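Olden's swap cupboard is staying put, and I'm chuffed

I popped into the old library on Teuber Lane at lunchtime and came out with good news for anyone who has ever dropped off a bag of bits there. The swap cupboard has been told it can keep its room for another 2 years. The lease was due to run out in November and I'd half resigned myself to writing a goodbye piece, so this is a much nicer thing to be typing up with my tea.

If you've not been, it's the little room past the photocopier where you can leave household things you don't need and take what you do. Towels, flannels, bedding, unopened toiletries, jars, that sort of thing. No money changes hands and you don't have to sign up for anything.
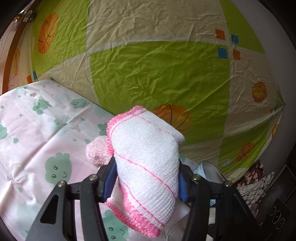

Poonam Shukla has run it from the start, and she told me the past year has been the busiest yet. She keeps a notebook by the door (proper pen and paper, I approve) and by the end of last month it had 1,011 items written down as going to new homes. Bedding goes quickest, especially once the evenings turn cold, and she could do with more single duvet covers if you've got any going spare in the airing cupboard.

The room nearly went to Zutix, the phone repair people, who wanted it as a second counter. They've taken the unit by the bus stop instead, so everyone seems to have got what they were after. I did ask whether there'd been any bad feeling and Poonam laughed and said they'd fixed her screen last week!

There are a few changes on the way. Opening hours go up to 6 in the evening, which will please those of us who never made it before the old half past four finish. There'll be new shelves along the back wall as well, paid for with £70 from the summer plant sale, and a separate spot for bathroom and baby things so they don't end up under the saucepans.
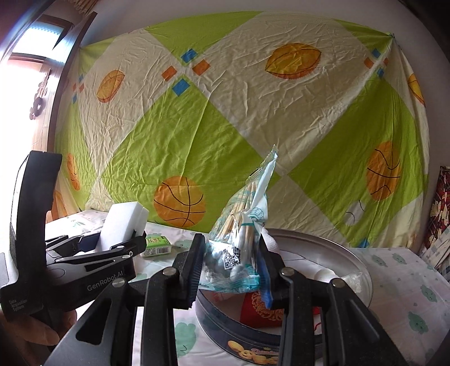

Katia Piras, who moved to Olden in the spring with two small children and hardly any furniture, said she'd kitted out most of her bathroom from the cupboard and has been bringing things back ever since. "I took a bath mat and a laundry basket, and then I felt I owed them a cake," she said. It was lemon, and I'm told it was gone by three.

Donations should be clean and, for toiletries, still sealed. Please don't leave bags on the step overnight, as the rain gets in under the porch. Electrical things can't be accepted for now, though Poonam is asking about getting someone in to test plugs.

The new hours start once the shelves are up. I'll put a note in the Flarer when I hear.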